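Tips > Workshop > Glue, Paint & Finishes

Getting Old Glue Off Just About Anything
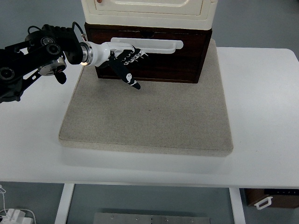

STICKY STUFF

I have scraped more dried glue in my life than I care to admit, mostly off chairs. My dad fixed everything with whatever bottle was closest, and when his dining set came to me in February I spent two evenings cleaning out joints before I could even think about putting them back together (and one of those chairs had three kinds of glue in it!). So, my way of doing it, for what it's worth.

Start with warm vinegar if it's ordinary white or yellow wood glue. Plain white vinegar, heated until it's hot to the touch but not boiling, dabbed on with an old toothbrush. Give it ten minutes, scrub, dab again. The glue goes milky and rubbery and you can roll it off with your thumb. Let the wood dry overnight before you reglue.

Super glue is a different animal. Acetone softens it, so nail polish remover will do as long as the label says acetone. Keep it away from varnish and most plastics, it'll eat right into them. I ruined the lid of a perfectly good radio that way. For fingers, soak in warm soapy water and be patient. Do not pull!

Epoxy needs heat. A hair dryer can work on the cheap five-minute kind, but I usually end up borrowing the heat gun from my neighbor Ese Tijani and going at it with a plastic scraper while it's still soft. Open a window, it stinks.

For price stickers and tape gunk I use cooking oil. Rub it in, go have a coffee, wipe, then wash with dish soap. On bare wood skip the oil, it leaves a dark spot that no amount of sanding seems to fix. Mineral spirits on a rag there instead, and hang the rag outside flat to dry.

Hot glue pops right off if you brush the edge with rubbing alcohol. Such a satisfying one! Svenja Pfeiffer wrote in to say she puts small pieces in the freezer and snaps the blobs off cold, and I've been doing it with Christmas ornaments ever since.

Whatever you use, try it on the underside first. And write the type of glue in pencil somewhere hidden when you put the thing back together. I do it on the inside of the seat rail, so the next person with a toothbrush knows where to start.

Next up is candle wax on tablecloths, I've had plenty of mail about that one.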